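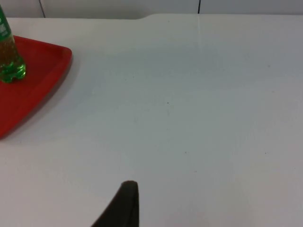 Unit 4: Setting Up a Small Catering Service
Course handout, Gratgate Adult Learning, revised March 2020

Read this before the second workshop. It covers laying out a room, ordering supplies and working out portions. The reading on food safety is in the February packet and is not repeated.

1. Know the room

Ask for a floor plan before you quote a price. If there isn't one, visit and measure. You need the size of the room, the doors that staff may use, the distance to the nearest sink, and where the outlets are. Write down the width of the narrowest doorway. A cart that does not fit through it will cost you an hour on the day.

Long rooms are slower to serve than square ones. For a seated lunch, plan one service station for every 50 guests. For a standing reception you can stretch that if guests help themselves to drinks.

2. The sample job

All exercises in this unit use the same order. The client is Dorkon, which is holding a staff lunch for 100 people at the Grurngate hall. The room has tables but no kitchen, only a sink in the hallway. Everything has to arrive ready to serve. Becerra is the supplier, and its price list is at the back of your packet.

The food budget is $528. Drinks, paper goods and labor are figured separately.

Start with the price per head. Divide the food budget by the number of guests, which gives $5.28. That is tight for a hot meal but enough for sandwiches, one salad and fruit.

3. Drinks and trays

Drinks are where most beginners order badly. They buy too much of one kind and run out of ice. For a lunch of 2 hours, allow two drinks per person and split the order between water, something sweet and something without sugar.

Carry bottles and food on separate trips. Load the heavy items in the middle of the tray and keep the rim clear so that whoever is carrying it has a full grip.
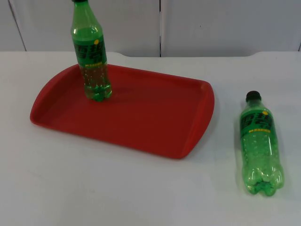

Restock before a table runs out – guests who find nothing there tend to walk to the next station and crowd it. Assign one person to drinks for the whole event and do not pull them away to clear plates.

4. Clearing

Clear from the far end of the room toward the exit. Scrape, stack, then wipe. Keep a separate bag for recycling at each station.

For next time

Draw a layout for the Grurngate hall using 21 tables. Mark the stations, the trash and the path that staff will take from the door. Then fill in the order sheet for Becerra. Bring both on paper – we will trade them in class and mark each other's work in pencil.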